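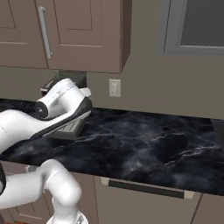
Eulalia Orellana would rather not say which of her characters is the murderer in the new book, even to people who have finished it. Readers write to her with their own answers, she says, and she likes to let them.

Prandden is her sixth novel with Inspector Cortés and the first set away from the coast. The inspector is sent inland to a reservoir town where a retired surveyor has been found dead in the pump house. The local police think he fell. Cortés stays on for 14 days, which is the whole length of the story.

"I wanted a fixed amount of time," Orellana says. "In the earlier books he can go home and think. I took that away from him. He has one suitcase and a room over a bakery, and they want the room back."

The first draft was 800 pages long. Her editor at Iltham, Azucena Villalobos, asked her to take out a second death and most of a subplot about a land sale. Orellana agreed to the second death straight away and argued over the land sale until September.

"Azucena was right about nearly all of it," she says. "I kept one scene, the one in the registry office. She still thinks it's slow."

Villalobos, who joined us for part of the conversation, confirmed this. "It is slow," she said. "But the clue about the map is in there, so I stopped asking."

The map is what most readers have written in about. It appears in chapter 8, when the surveyor's niece hands it over folded inside a hymn book, and Cortés puts it in his coat without looking at it. He doesn't open it again for more than a hundred pages. Orellana says she knows this annoys people.

"He's tired and he has been given a lot of paper that day. I've been in jobs like that. You put the thing in your pocket."

She worked for a water company in Prundbridge before she was published and wrote the first Cortés book in the evenings. Some of the pump house comes from there, though she changed the layout so that the door could be seen from the road. The sergeant, Bellamy, is made up entirely. He was meant to leave after three chapters and she found she needed somebody for Cortés to disagree with.

Does she plan the ending before she starts? "I plan who did it. I don't plan how he finds out. With this one I had the wrong person making the phone call until the last draft – it had to be the niece, and then I had to go back and give her a phone."

A seventh book is under way. Cortés is back on the coast, Bellamy has asked for a transfer, and Orellana has written the first 6 chapters. She has not shown them to Villalobos yet.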